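From the Korisik Kitchen Table
Newsletter of the Korisik Community Rooms
21 March 2023

Laying Out a Simple Lunch

After the December open house a good many of you stopped me in the hallway, or wrote me a note, to ask for a few words on how to set out a plain lunch for a crowd. I promised I would get to it in the next newsletter, and then the newsletter filled up with the roof and the parking and the new hours (as it does), so it has taken me until now. I hope you'll forgive the wait, and I hope you'll forgive me too if I go on a bit, because I do love this subject and I have set more lunch tables than I can remember.

The first thing I'd say is to begin with the table bare. Wipe it down, let it dry, and stand at the end where your guests will come in. Put your empty dishes out before any food leaves the kitchen, every basket and tray and plate, and walk along the table as if you were hungry and had a coat over one arm. You will find out very quickly that the bread is a long stretch away, or that the big platter has left no room for anybody to rest a cup. Moving an empty basket takes a second. Moving a full one, with people already lined up behind you, is a good deal less fun!
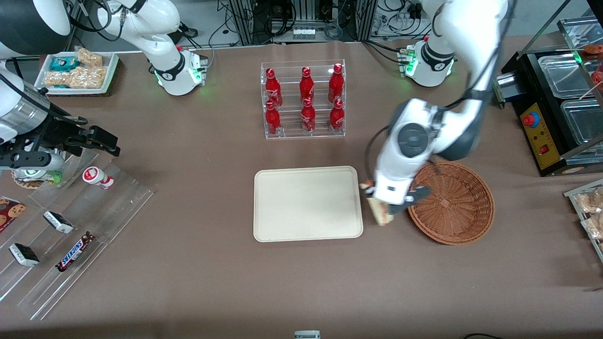
Bread is where I always start, and I'm afraid I have opinions about it. For years we laid the slices flat on a platter, and the ones on top went stiff while the ones underneath got squashed, and by the second half of lunch the whole thing looked tired. Then I picked up a few baskets at Bhutto, the housewares shop by the old bus depot, and I have never gone back to the platter. A round wicker basket, woven tight and fairly shallow, will do nicely for sliced bread or for sandwiches, and I like it to stand beside the serving tray, so that a person can take a slice and carry right on to whatever is going on the tray. Line it with a clean dish towel if you have one to spare and fold the corners over the top until folks sit down. If the bread has a pale, soft crust, put it out last of all.

Drinks come next, and my advice is to keep them at the back of the table, standing up, where sleeves won't catch them. A clear two-tier rack is a wonderful thing for bottles. Six Coca-Colas in two rows of three, with the rear row standing a little higher than the front, take up hardly any room, and even the people at the back of the line can see what there is. We used to lay our bottles down in a tub of ice, which was lovely in July, but the labels slid off and there was always a puddle on the floor by one o'clock. Now we chill them in the kitchen and bring them out a rack at a time.

Wrapped snacks are best kept in a tray of their own, a little apart from the bread. They go home in pockets, they get traded among the children, and they tend to wander all over the table if you let them. A plain white tray is my favorite because a bright wrapper shows up so well against it. Anything round that likes to roll should have a small plate under it. I learned that from a bowl of plums that tipped over at a spring supper, and I was still finding plums under the radiator when we put the chairs away.

As for the middle of the table, please leave the serving tray there empty until the very last minute. I know how tempting it is to fill it early and feel finished. But the tray is the place for whatever comes out warm, and it's a pleasure to see it arrive full when everyone is ready for it. A raised rim, even a small one, will save you a lot of crumbs.

Now a little news about the kitchen itself. We served 1,706 lunches over the past year, which made me sit down for a minute when I saw it written out. The Planley fund has reached $2,374, and that will pay for the new shelving along the pantry wall with nearly $625 left over for dishes. If you have serving trays or shallow baskets you no longer use, we would be very glad of them. Please wash them first and leave them on the cart inside the side door, with your name on a bit of tape if you'd like them back someday.

The next shared lunch will be in the Flodideo Room, and there are 67 seats, so do put your name on the sheet by the coat rack. Let us know on the same sheet if you can bring bread.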